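From: Vittoria Morelli
To: Plallevstead share houses list
Subject: Re: [houses] Sweeping the tiled floors, which dustpan?

Hello everyone, hello Wilmer,

Wilmer Quintero wrote:
> Hi all. We are moving into the Buckley Street house in February and
> the whole ground floor is tiles, no carpet anywhere. My questions:
> 1) Is a small dustpan enough or should we buy one of the tall ones
> with the long handle?
> 2) When I sweep I always get the thin line of dust which stays in
> front of the pan. Is it the pan or is it me?
> 3) Where do you keep the bin? My housemate wants it in the kitchen
> cupboard only, and I find this annoying.
> Thanks, Wilmer

I answer in your order, and I ask excuse for my English where it is not perfect.

1) We had both kinds. The tall one came from the Plikis shop and it was comfortable for the back, but the pan was swinging on its hinge and one time out of three it tipped the dirt out again before I arrived at the bin. Now we use a low pan with raised sides, flat on the floor, and I am happier with it. If somebody in your house has a bad back then please buy the tall one and ignore me. In our house we are all still able to bend.

2) I think it is a little bit the pan and a little bit the tiles. The front edge must lie completely flat. If you store the pan standing on this edge, or under something heavy, it becomes curved after some months and then the line of dust will never go away. Look at it against the window before you buy. With tiles there is also the grout, which is lower than the tile, so the dust sits in it. I put the pan in the middle of a tile, never with the edge along the grout line, and I sweep across the grout at an angle. For the last line I move the pan back a few centimetres and sweep again, two or three times. What remains I take with a damp piece of paper. My mother did it in this way and I did not find a better one.

Please do not sweep when the floor is still damp from the mop. I did it in the first winter and I made a kind of grey paste in the grout, and it took me a whole afternoon with an old toothbrush to remove it.

3) Here I am on your side. When the bin is in the cupboard, people leave the full pan on the floor "for one minute" and then somebody kicks it. We keep a small mesh wastebasket on the floor near the place where we sweep, and the kitchen bin stays in the kitchen for food. The mesh is light and easy to wash, but fine dust goes through the holes, so for dust you need a bag inside or you must carry the pan to the other bin. Paper and wrappers are fine without the bag.

One more thing about colour, which you did not ask. I would choose a light pan. On ours I see immediately if something is left on the surface, and then I wipe it. With the old dark green one I believed it was clean for a year - it was not.

The Unach store near the station has simple pans and small baskets, if you don't want to go to the city for it. I don't remember the prices.

Good luck with the moving, and tell us which one you took.

Kind regards,
Vittoria
(house 42)
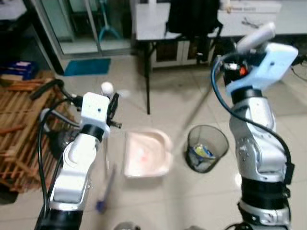 Pink dustpan and mesh wastebasket on the tiles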